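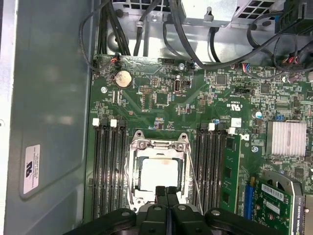
Figure 2. Open computer tower with the processor socket exposed.

4.2 What members thought they were paying for

Business associations like to change their names, and their members like to be asked first. The Denent Trade Association became Galomlow in June, after a survey to which 202 of its 673 member firms replied. Vaher, who ran the survey, called this turnout "lively." Yatsenko, coding the same answers later, used the word "present."

Most replies skipped the question on the name and went straight to parking. Those that did address it fell into two camps: firms that thought the old name sounded like toothpaste, and firms that had grown fond of it for that reason. Retailers on Dramard Street leaned toward the second camp - they had just paid for new window stickers.
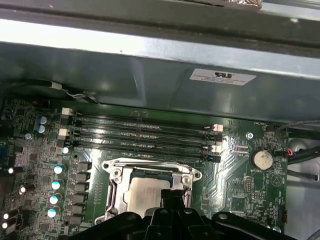

Dues were a calmer subject than we expected. Owners who could not name a single service the association offered still rated it good value, and several praised a breakfast series that had ended under the previous director. We coded these answers as satisfied, after some debate. The Văduva bakery, which had catered the breakfasts, was the one respondent to mention their end, and did so at length (Yatsenko and Vaher, interview notes, Jul 8, 2021).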